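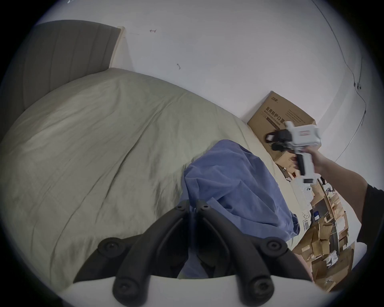 Wusteck handheld gripper, pair: long-term review

Two faults in 22 sessions, both on the left unit. The finger linkage began to stick near full closure, so the jaws held on to cloth after the trigger was released. Re-seating the pivot screws cured it until April, when it came back.

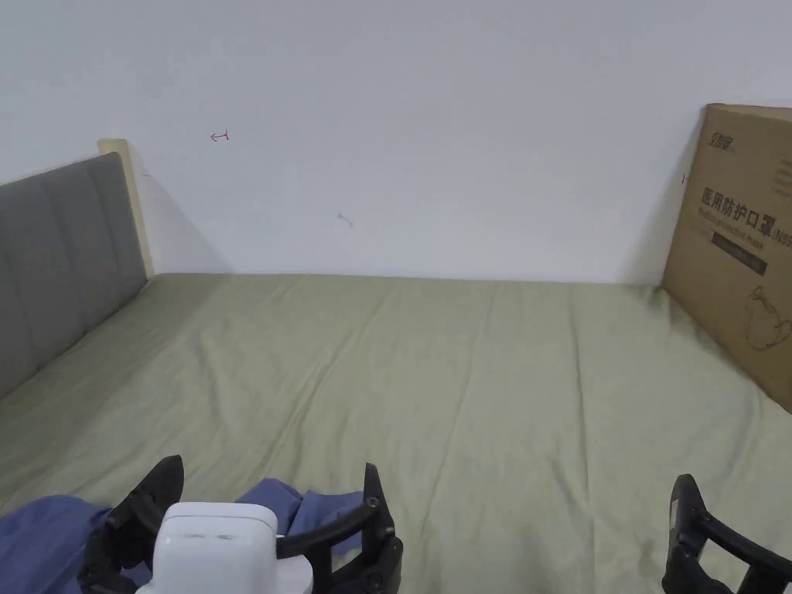
The second fault is worse. The logged jaw width drifts after about 2000 cycles and gives no warning. Crumpled fabric hides the error; a rigid part would be crushed. Grip and balance are fine. Not recommended without a weekly zero check.

Comments

Mieke Cuypers: Same drift on ours. Firmware 648 did not help.

Stijn Willems: Did you try threadlock on the pivots?

Contact | © Stindoveck | Back to top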